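How to pick up small packets with a two-jaw hand gripper
Clarer workshop notes, page 6

Most of our bad recordings come from people who think they already know how to pick things up. They do, with fingers. Jaws are less forgiving, so please read the Groviton house rules before your first shift.

1. Set the table and leave it alone. Tidying halfway through spoils the run.

2. Open the jaws fully before you move in. Half-open jaws push a packet across the cloth with great dignity and never catch it.

3. Grip the body of the packet, well away from the seal. Close until it stops slipping, then stop. Crushed crisps are a result, but they aren't the one we asked for. 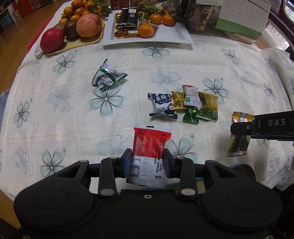
4. With two grippers in play, agree who moves first. Keep 11 cm between the tools unless the task is a handover. Each hand stays on its own side, and reaching over the other one means starting again.

5. Lift, pause for a slow breath, then place. Don't drop from height, however tired your wrist is.

6. Log every failed grasp. Nasr sheets have a column for it, and a blank column after 50 picks will be read as fiction.

Wipe the pads at the end of each shift. Eating the test items is covered in the Nidorora kit rules, under "No".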